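Section 4. Setting Up Your Town's Consultation Space

Welcome back! If you have made it through Section 3, your administrator account is working and your town's name is showing at the top of the page. Now comes the part most of our city partners look forward to, which is building the online space where residents can read a draft plan, leave a comment and find out what happened to it. Set aside a quiet morning if you can. It isn't hard, but there are a few choices that are much easier to make now than later on.

Before you begin, please have these to hand:

The draft plan or policy paper, saved as a single file
A plain summary of the plan, no longer than 700 words
The boundary file for your town or district (see Section 2 if you haven't requested one)
The name of the person who will answer residents' questions

4.1 Creating the space

1. Sign in to Pillard and choose Spaces from the menu on the left.

2. Select New Space, then Consultation. There is also a Survey option just below it, and the two look very much alike at this stage, so do take a second glance before you click.

3. Type a title. Keep it short and use the words your residents use. Clunetville called its first one "Getting Around Downtown," and it did far better than the earlier title, which had the words "multimodal framework" in it.

4. Paste your summary into the Summary box. Pillard will warn you if you go over the limit, and it will not save the page until you have trimmed it.

5. Add a cover picture if you would like one, and type a caption underneath.
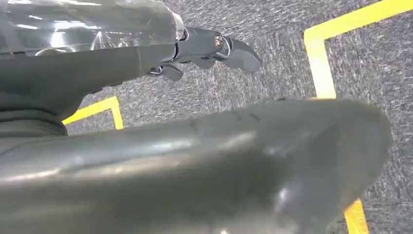
Figure 4-1. Robotic hand and forearm with clear plastic casing.

6. Select Save as Draft. Please don't select Publish yet, tempting as it is!

Note: Drafts can be seen by anyone on your staff list. If you have councilors on that list and would prefer they wait for the finished version, switch on Private Draft before you save.

4.2 Drawing the area

Residents will be asked for a street name or a zip code when they comment, and Pillard uses this to sort local comments from those sent in by visitors and commuters. Both kinds are kept, and both can be read by your team.

1. Open your draft and choose the Area tab.

2. Upload your boundary file. Larger files can take a few minutes, and the page may look as if it has stopped. Leave it be – it will catch up.

3. Check the outline against a map you trust. Look closely at rivers, rail lines and any neighborhood that was annexed in recent years, as older files often leave these out.

4. If you want to compare districts, select Split Area and give each one a name. You can have up to 50 districts in one space, though we find that most towns are happier with far fewer.

Caution: Once the first comment has come in, the area can't be redrawn. If you find a mistake after that, you will need to close the space and open a new one, and the comments will have to be moved across by our support team.

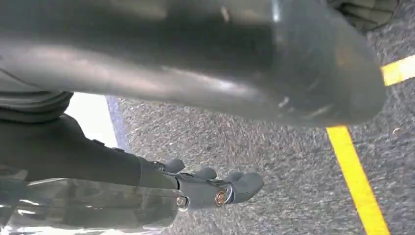 4.3 Choosing how comments are handled

This is the step where we would gently suggest that you talk to your colleagues first. Every town has its own feelings about moderation, and there is no setting that suits them all.

1. Choose the Comments tab.

2. Pick Review First or Review After. With Review First, a comment stays hidden until one of your staff approves it. With Review After, it appears right away and can be taken down later if it breaks your rules.

3. Set the reply time. This is the number of working days residents are told to expect before they hear from you. Be kind to yourselves here and pick something you can manage in a busy week.

4. Type in the name and title of your contact person. A real name goes a long way.

5. Set a comment length. The standard setting is 1398 characters, which gives people room for a proper thought or two.

Tip: Rahman, our reporting add-on, can group comments by theme for you. It needs at least 189 comments before the groups appear, so a small town may find it simpler to read everything the old-fashioned way with a cup of coffee.

4.4 Checking and publishing

1. Select Preview and read the whole page on a phone as well as a computer.

2. Send the preview link to someone who has never seen the plan and ask them to leave a test comment.

3. Delete the test comment, then select Publish.

If you also use Jendon for your mailing list, a notice will go out to subscribers within the hour. To hold it back, clear the Notify box before publishing.

Section last revised 24/02/2023 by Anisa Krishnan, Partner Support

Next: Section 5. Reporting Back to Residents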